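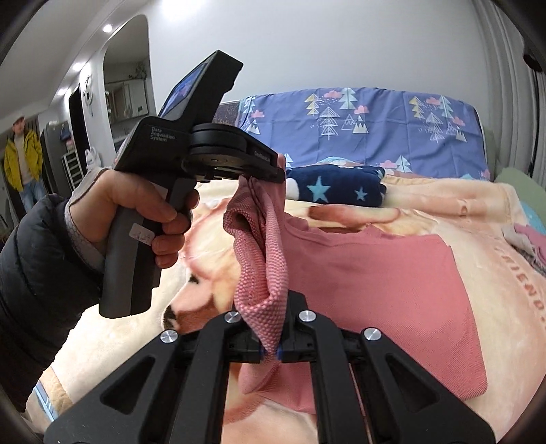
A pink waffle-knit top on a printed blanket.

Household Debt: Tips for Getting the Balances Down

By Vaida Vītola
Aug 2, 2019

Most households owe money in more than one place. A car loan, two or three cards, a store account, maybe a dentist on a payment plan. The tips on this page are for people who can cover their minimums and want the total to start falling. If you can't cover the minimums, skip to the section near the end on calling lenders.

Write it all down first

Take one sheet of paper and list every debt. For each one put the lender, the balance, the interest rate, the minimum payment and the due date. Use the latest statement and not your memory. The rate is often on the last page in small type. Cards can carry two rates, one for purchases and a higher one for cash advances, so write down both if you have used both.

Include money owed to family. It may have no rate and no due date, but it has to be paid out of the same paycheck.

Add up the balances and date the sheet. Tape it inside a kitchen cabinet door or keep it in the drawer with the checkbook. Do a new sheet every month and keep the old ones behind it.

Pick an order

There are two common ways to go about it. One is to put all extra money on the debt with the highest rate and pay minimums on the rest. This costs the least in interest. The other is to clear the smallest balance first, which frees up that minimum payment sooner.

Say you owe $4000 on a card and $3050 on a car. If the card charges more, the extra goes to the card. Once the card is gone, its whole payment moves over to the car. Don't let that money drift back into the checking account.

An extra $50 a month is enough to start with. Set it up as a separate automatic payment a day or two after payday. Check the next statement to see that it came off the balance. Some loan companies treat extra money as an early payment of next month's bill, and you have to tell them in writing to apply it to principal.

Due dates

Many card companies will move a due date if you ask. Try to get them all into the same week, a few days after you are paid. Late fees run up to $40 on some accounts, and a late payment can cost you a promotional rate as well. 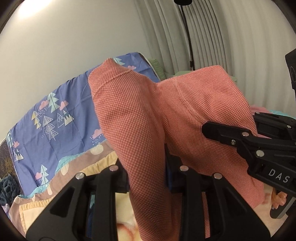

If you are paid every two weeks, split the bills between the two checks. Rent or mortgage out of one, car and cards out of the other. Twice a year there is a month with a third check. Decide before it arrives how much of it goes to debt.

Balance transfers

A transfer to a card with a zero rate can help, but read three things before you sign: the transfer fee, the month the rate ends, and the rate after that. Divide the balance plus the fee by the number of months. If you can't pay that amount each month, you will have some left at the regular rate.

Do not use the new card for purchases. Rasa Avotiņš wrote in to say she moved a balance, bought a washer on the same card, and found that the washer was being charged full interest from the first day. Terms differ on this from card to card.

Keep a little cash back

Leave something in savings while you pay down debt, even at a poor rate. A tire or a vet bill will otherwise go right back on the card. One month of groceries and gas is a fair amount to hold. Past that, the money does more good against a high-rate balance.

Calling a lender

Call before you miss a payment if you can. Have the account number and your monthly figures in front of you. Ask for the hardship department by that name. Ask whether they can lower the rate, lower the payment, or waive the last fee. Get the name of the person and the date, and ask for the terms by mail or email before you send any money.

Be careful about firms that call you and offer to settle everything for a fee up front. A nonprofit credit counselor will usually do the first session free.

Store accounts

"No interest if paid in full" is different from a zero rate. With most of these plans the interest is adding up the whole time, and if any balance is left on the last day you are billed for all of it. Work out the monthly amount yourself. The minimum on the statement is often too low to clear it in time. Plan to finish a month early.

Reader note

Vija Šimkus asks whether to close a card once it is paid off. If it has an annual fee, usually yes. If it has no fee and you aren't tempted by it, leaving it open does no harm. Put one small bill on it every few months or the bank may close it for you.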